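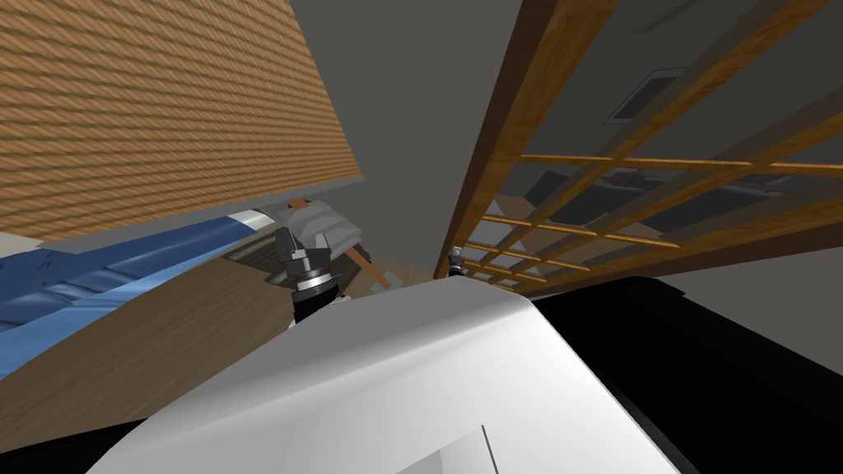 **Why doesn't a piece of cloth fall apart into threads?**

The threads in woven cloth pass over and under each other many times, and each crossing presses on its neighbors. The rubbing between them is enough to hold the whole cloth together without any glue.

The word for this rubbing is *friction*. You feel it when you push your hand along a carpet. One crossing of two threads has only a little friction, and you could slide it apart with one finger. A whole shirt has a huge number of crossings, and all of them are holding at the same time.

## Two directions

Every simple weaving has two groups of threads.

The first group is called the **warp**. These threads are stretched tight before the work begins, and they all lie side by side in the same direction. The second group is called the **weft**. The weft travels from one side to the other, going over one warp thread, under the next, over the next, and so on. At the side it turns around and comes back. On the way back it must do the opposite: where it went over before, now it goes under.

This opposite step is very important. If the weft made the same path each time, the rows would not lock each other, and the threads could slide together in a bunch.

My students always mix up the two words. I tell them that *weft* sounds a little like *left*, and the weft goes left and right. It is not a very scientific method, but I use it myself.

## What is a loom?

A loom is a tool that keeps the warp tight. It can be as big as a bed or as small as a book. You can also make one from a piece of cardboard, and we will do it at the end.

Think about how slow the work would be if you had to pick up every second thread with your fingers. In the weaving room in Girkero there is an old tablecloth with 1,641 warp threads. For one single row, the weaver would need to lift half of them! So the loom has a part that lifts many threads at once. This opens a tunnel, and the weft goes through the tunnel in one quick move. The tunnel has a funny name: it is called the **shed**.

After each row, the weaver pushes the new thread firmly against the others with a kind of comb. This is called **beating**. If you beat hard, the cloth becomes thick and stiff. If you beat softly, it stays light and you can see small holes between the threads.
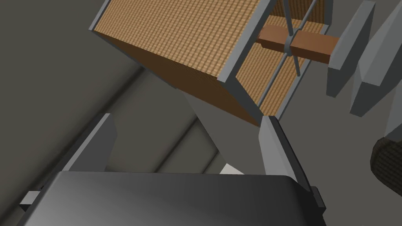 ## Baskets came first (probably)

People can weave with anything that is long and bends without breaking. Grass, reeds, thin branches, strips of bark and palm leaves all work well. Many scientists think that people made mats and baskets before they made cloth, but it is hard to be sure. Plants rot in the ground, so very old baskets are rare. Sometimes the basket is gone, but its pattern is still there, pressed into a piece of dry clay.

In basket making, the stiff pieces that stand up are called **stakes**. They do the job of the warp. The softer pieces that go around them are the **weavers**, so in this craft a weaver can be a person or a stick. I was confused by this for a long time.

A basket maker often soaks the sticks in water first. A dry willow stick can snap when you bend it, but a wet one bends like a noodle. When the basket dries, the sticks become stiff again and keep their new shape.

## Different patterns

Over one, under one is the simplest pattern. It is called **plain weave**. Your bed sheet may be made this way.

- **Basket weave** goes over two and under two, with the threads moving in pairs. It looks like small squares.
- **Twill** also can go over two and under two, but each row begins one step to the side. This makes slanting lines. Look closely at your blue jeans and you will find them.
- **Satin** goes over many threads before it goes under one. The long threads on top make it smooth and shiny, but they also catch easily on a sharp fingernail.

A magnifying glass is good for this. Find a kitchen towel, a pair of jeans and a ribbon, and try to draw how the threads cross in each one.

Be careful with T-shirts, because they will trick you. Most T-shirts are not woven at all. They are **knitted**, which means the thread makes loops, and each loop holds the next. Loops can open and close a little, and for this reason a T-shirt stretches more than a bed sheet.

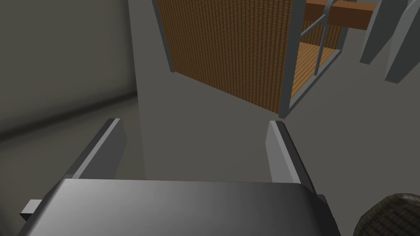
## Make a small cardboard loom

You need stiff cardboard, scissors, a ruler, string, some thick yarn, tape and a fork.

1. Cut a piece of cardboard as big as your hand, or a little bigger.
2. Make small cuts along the top and the bottom, one finger-width apart. The top and the bottom must have the same number of cuts.
3. Tape the end of the string to the back. Bring it up through the first top cut, down the front to the first bottom cut, behind the cardboard and up to the next top cut. Continue until every cut has string, then tape the other end.
4. Take a piece of yarn as long as your two arms. Go over and under the strings to the other side.
5. Turn around and come back the opposite way.
6. Push the row down with the fork.

Do not pull the yarn tight at the sides. This is the most common mistake, and then the weaving becomes thin in the middle like the waist of a wasp. Leave the yarn in a small hill before you push it down - it will have enough length to go around all the strings.

When you finish, cut the strings on the back and tie them two by two. If you used a soft yarn, you now have a mat for a cup. One girl in my class in Juvwood used strips of an old blue pillowcase in place of yarn, and her mat was much thicker than mine.

*Hemant Rawat*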